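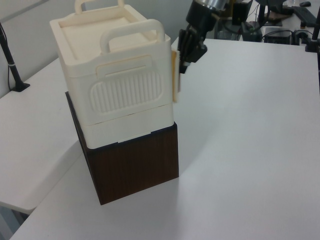
Bac de rangement crème à deux poignées, posé sur un coffret brun foncé à veinage bois.

Contrôle annuel des locaux, atelier Custo
Visite du 17 janvier 2012
Visite faite par : Nawal Erraji
Accompagnée par : Amândio Amaral, muni des clés, sauf une

Rappel des cotations : C = conforme. R = conforme avec remarque. NC = non conforme, à reprendre. SO = sans objet. La mention « on verra », employée l'an dernier à plusieurs reprises, n'est pas une cotation.

1. Accès et issues

1.1 Porte principale, ouverture vers l'extérieur : C
1.2 Porte de secours côté cour, manœuvrable sans clé : NC
La porte s'ouvre à condition de la soulever en poussant. Amândio y arrive très bien. On suppose que les autres occupants devront l'attendre. Paumelles à régler.
1.3 Dégagement intérieur, largeur libre de 90 cm : R
Mesuré à 90 cm pile, une fois le porte-manteau déplacé. Il avait repris sa place quand je suis repassée.
1.4 Bloc d'éclairage de secours, test au bouton : C
1.5 Plan d'évacuation affiché : NC
Il indique un escalier muré depuis les travaux d'août. Le plan est par ailleurs très joliment encadré.

2. Incendie

2.1 Extincteur à eau, entrée : C
2.2 Extincteur CO2, près du tableau : R
Plombé, à jour, et caché derrière le calendrier Zodano. Déplacer le calendrier.
2.3 Détecteur de fumée, mezzanine : NC
Présent. La pile aussi, dans le tiroir du bureau. Il sonnait quand on faisait griller du pain, m'a-t-on dit, ce qui ressemble assez à son métier.
2.4 Stockage de produits inflammables : R
Armoire fermée, rétention propre. Deux bidons sans étiquette. La méthode d'identification proposée sur place (sentir) n'est pas retenue.
2.5 Chiffons gras en poubelle métallique à couvercle : C

3. Électricité

3.1 Tableau accessible et repéré : R
Le repérage existe. Le départ n° 9 s'appelle « mystère ». Il alimente le chauffe-eau, on a fini par le savoir à midi, au lavabo.
3.2 Test des différentiels : C
3.3 Multiprises en cascade : NC
Trois à la suite sous l'établi du fond, dont une de couleur inconnue au catalogue. Même remarque qu'à la visite précédente. Même multiprise aussi, elle a de la santé.
3.4 Prises et interrupteurs, état des capots : C
3.5 Baladeuse : retirée du service pendant la visite. Le ruban adhésif n'est pas une classe d'isolation.

4. Rangement et charges

4.1 Rayonnage Jõgi, charge affichée par niveau : R
Plaque lisible : 400 kg. Personne sur place ne sait dire ce que pèse le niveau du bas, mais il a pris une forme de hamac. Décharger, puis contrôler la lisse.
4.2 Rayonnage ancré au mur : NC
Les chevilles sont posées. Il manque les vis.
4.3 Objets lourds en partie basse : C
Voir 4.1, on peut même parler d'excès de zèle.
4.4 Escabeau, patins et limiteur d'ouverture : C
4.5 Allées au sol, marquage visible : R
Repeindre. La partie la mieux conservée est celle qui passe sous la palette.

5. Machines

5.1 Touret à meuler, écrans et pare-étincelles : C
5.2 Perceuse à colonne Usetik, carter de courroie : R
Carter en place, tenu par une vis sur quatre. Arrêt d'urgence essayé, il arrête.
5.3 Compresseur, purge et soupape : NC
Dernière purge non notée. Vu ce qui est sorti, elle n'est pas récente.
5.4 Notices disponibles au poste : R
Celle de la perceuse est complète, en estonien.

6. Hygiène et premiers secours

6.1 Trousse de secours, contenu : NC
Reste une paire de ciseaux, du sparadrap et un sachet de sucre. Pansements et compresses à racheter.
6.2 Lave-œil : C
6.3 Point d'eau, savon : C, une fois le n° 9 réenclenché
6.4 Numéros d'urgence affichés : C

À reprendre avant la contre-visite : 1.2, 1.5, 2.3, 3.3, 4.2, 5.3, 6.1.
Budget accordé pour l'ensemble : 600 euros, paumelles comprises. Pour 2.3, le coût est nul, il suffit d'ouvrir le tiroir.

Observation de l'occupant (A. Amaral) : « La porte de la cour marche. Pour le reste, vu. »
Réponse : voir 1.2.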